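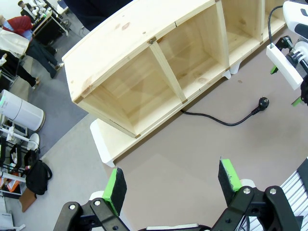 Re: [granel-users] Gripper lets go partway through a lift

September 25, 2018

On September 25, a list member wrote:
> Our left arm has started opening its gripper in the middle of a lift.
> No error on the screen, the log just shows code 314 and then a
> normal restart. Has anyone else seen this on the Granel controller?

Hello, and thank you so much for writing this up, because I had begun to think we were the only ones! We had the very same thing in August on the Ramalho project, where our two-finger gripper handles small pine furniture, and it took me far longer than I'd like to admit to get to the bottom of it.

I looked through 4,000 lines of log before I noticed that every 314 came right after a short dip in the supply voltage. The controller restarts, and on restart it sends the fingers to their home position, and home on ours was set to open. So down goes the shelf. Ours fell from knee height and landed on the mat, thank goodness, but I had been standing right beside it a minute earlier and I still don't like to think about that.

Two things helped us. We replaced the power lead (the plug had worked a bit loose in the strip) and changed the home setting to "hold last position," which you'll find on the second page of the Itovent setup tool. Please do the second one even if the lead looks fine, and keep feet and hands out from under the load until you have.

We've had 1,000 lifts since then without a drop. I'd love to hear whether the Furus arms do this too.

Warm wishes to all, and do write back with what you find.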